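Residents of the Morikawa Building may apply to alter the inside of their homes under the rules set out on this page. The answers apply to owners and to tenants with a lease of one year or longer. They do not replace the building agreement, a copy of which is held at the management office.

# Interior Alterations: Frequently Asked Questions

## Before you apply

**Do I need permission to paint my walls?**

No permission is needed to paint interior walls in a matte or low-sheen finish. Written permission is needed for gloss paint, textured coatings, wallpaper and any treatment of a ceiling. Tenants must also have the consent of the owner, in writing, before work starts.

**Are dark colors allowed?**

Yes. Tenants should note that walls must be returned to a light neutral color at the end of the lease unless the owner agrees otherwise. Two coats of primer are normally required over a dark color, and the cost falls on the tenant.
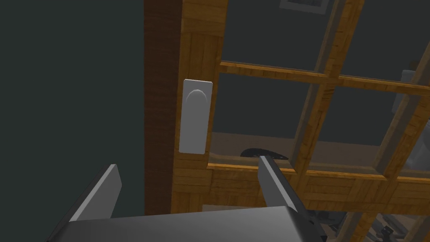
Interior doors are treated separately from walls. A door between two rooms of the same home may be replaced without permission if the opening stays the same size. This includes replacing a solid door with a wooden one that has glass panes, set against a dark slate-gray wall or any other color the resident prefers. Glass in a new door must be safety glass, and the supplier's certificate must be kept. The entrance door to the home is part of the common property and may not be painted, drilled or replaced by the resident.

**May I remove an interior door entirely?**

A door may be taken off its hinges if it is not a fire door. Fire doors carry a small metal label on the hinge edge. If you are unsure, ask the management office to check before you remove anything. The original door must be stored inside your home or in your assigned storage unit.

## Applications and fees

**How do I apply?**

Complete Form 15 and leave it at the management office with a simple floor plan. The plan may be drawn by hand, but it must show the position of walls, doors, windows and radiators. Applications are reviewed by Kazuhiro Wada, Building Manager.

**What does it cost?**

There is no charge for an application that concerns finishes or doors. For work that involves plumbing, wiring or the removal of a partition, a refundable deposit of $1,000 is required. The deposit is returned after the final inspection, less the cost of any damage to the common property.

**Can I begin while my application is under review?**

No. Work that begins before a decision is made will be stopped, and the application will be returned to the resident. Ordering materials in advance is permitted at the resident's own risk.

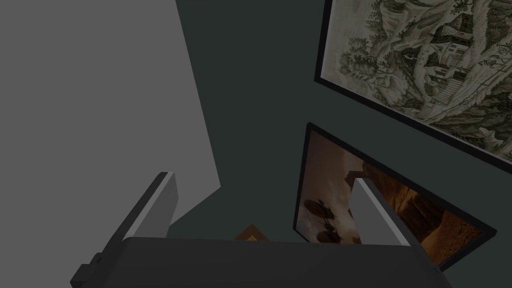 A decision is normally sent within 15 working days. If further information is requested, the period starts again on the day the information is received. Residents planning work in August should apply early, as the office is closed for part of that month.

**Must I use a contractor approved by the building?**

Only for plumbing and electrical work. The approved firms are Oladetti for plumbing and Broten for electrical work. For all other work, residents may use any contractor who carries liability insurance. A copy of the insurance certificate must be attached to Form 15.

**What happens if my application is refused?**

You will receive the reasons in writing. You may submit a revised application at any time, or you may ask for the decision to be reviewed by Neusa Lacerda, Director of Property Services. A request for review must be made in writing and must state which part of the decision you disagree with.

## Screens, fixings and floors

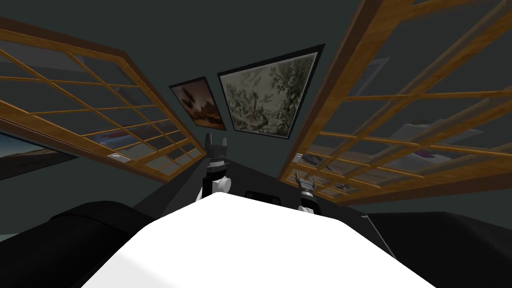 *Page last changed: 29th May*

**May I hang pictures and shelves?**

Yes. Pictures may be hung on any interior wall with nails, hooks or screws. Shelves that will carry books or other heavy items must be fixed with anchors suited to the wall. No fixing of any kind may be made in the wall that backs onto the elevator shaft.

**May I install lattice screens or room dividers?**

Freestanding screens do not need permission. Screens fixed to the floor or ceiling do, and the application must show that they do not block a window used as a means of escape. A fixed screen must not cover a smoke detector, a sprinkler head or an air vent.

**Can I replace carpet with a hard floor?**

Permission is required in every case. An acoustic underlay must be laid beneath the new floor across the whole room, including closets. The office will inspect the underlay before it is covered, and residents must allow two working days for this visit. 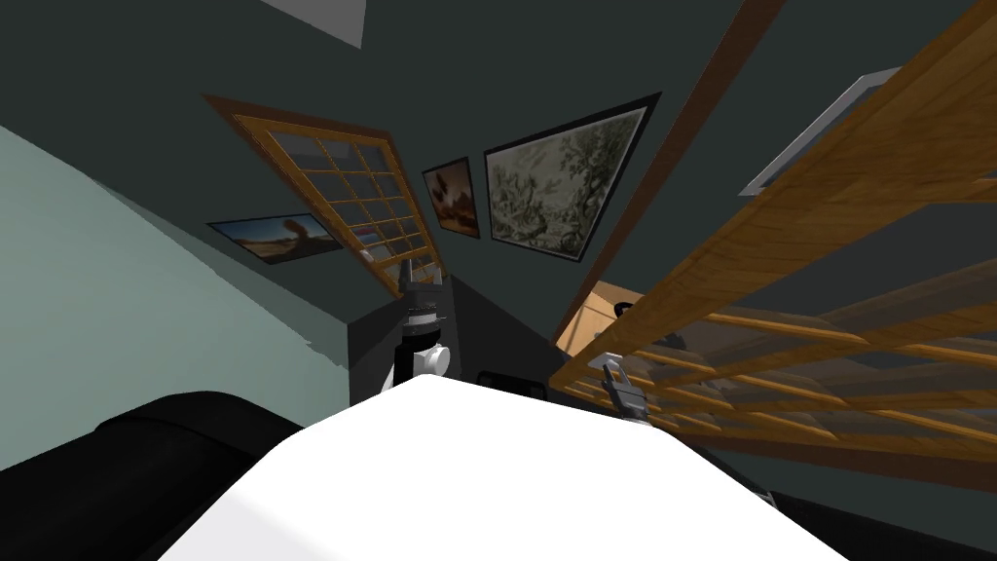 Residents who keep an existing hard floor are not required to add an underlay. They are asked to fit felt pads to the feet of movable furniture and to replace the pads when they wear thin.

## During and after the work

**What hours may contractors work?**

Noisy work is allowed from 9 a.m. to 5 p.m. Contractors must sign in at the front desk and use the service elevator. Protective covers for the elevator are available at the desk and must be in place before materials are moved.

**Where should waste be placed?**

Construction waste may not be left in the trash room or in the hallways. Your contractor must remove it from the site each day. The loading bay on Prustberg Street may be reserved for this purpose through the front desk.

**Who do I contact with a question that is not answered on this page?**

Please write to the management office, Room 308, or call extension 2773 during office hours. Include your unit number in all correspondence.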